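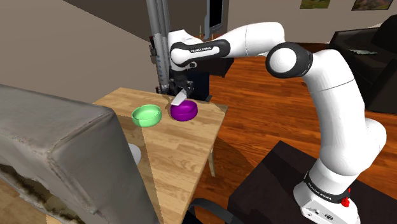
Week 9 - sacred plants, part 2: yew, oak, lotus

Notes only, not a full script. Read the Hinrichs chapter first, pp. 78 on.

**Yew**
- churchyards, mostly Britain, Normandy. Some trees older than the church beside them, hard to date tho - the heartwood rots out so no rings to count
- poisonous, nearly all of it except the red flesh round the seed
- evergreen = life after death. Common reading. Be careful, most written sources are late
- did the church pick the tree or the tree pick the site? Dreßler argues site first. Hinrichs isn't convinced, neither am I

**Oak**
- Zeus at Dodona, priests listening to the leaves. Thor's oak, cut down by Boniface in the 8th century
- Pliny on druids, oak and mistletoe - ONE source, writing from outside. Don't build a whole essay on it
- felling a tree as an act of conversion: compare with last weeks grove material

**Lotus**
- Nelumbo nucifera is the Indian one. Egyptian "lotus" is a water lily, Nymphaea. Different plant, people mix them up every year
- grows out of mud, flower held clear of the water. Lakshmi and Brahma both shown seated on it
- Buddhist use: purity, also rank and colour (white, pink, blue each read differently)

Terms to know: grove, axis mundi, votive, taboo, aniconic

For the tutorial
1. Is a tree sacred itself or does somthing live in it? Pick one case and defend it.
2. What changes when a sacred plant is grown as a crop?
3. Bring one local example. Sotville people - the old lime by the well is fine, but check the parish record first.

Short paper, 11 sources max, due 18 December 2019. Favour primary texts in translation.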